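Janstead guest suite, walk-through before check-in
Done by Jolene Pryor, 17 July 2019

Smoke alarm — pressed the test button, nice and loud. OK.
Window latches — both catch. OK.
Outlet by the bed — cover plate is loose again, and I tightened it in March! Needs a proper fix.
Entry rug — corner curls up. I put tape under it for now.
Emergency card — still has the old front desk extension. Should be 375. 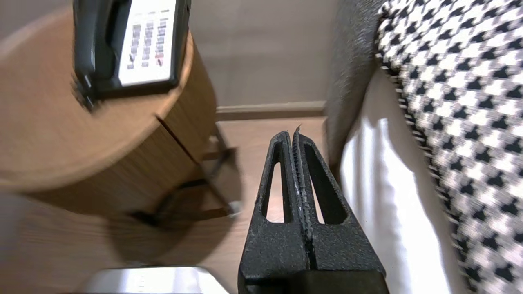

Trip hazards and furniture took me the longest, as always. I got down on my knees for the floor and ran my hand along the boards by the wall (no splinters, hooray). The round wood side table with the black phone on it gets its own line on my sheet, and I'd like the phone kept well in from the edge — a tug on a cord could bring it down on somebody's toes. I gave the tabletop a push from each side and wrote down "OK, recheck next round."

Still open: outlet cover, rug, new card. I'll be back through for those once the parts from Andholm show up, order 663.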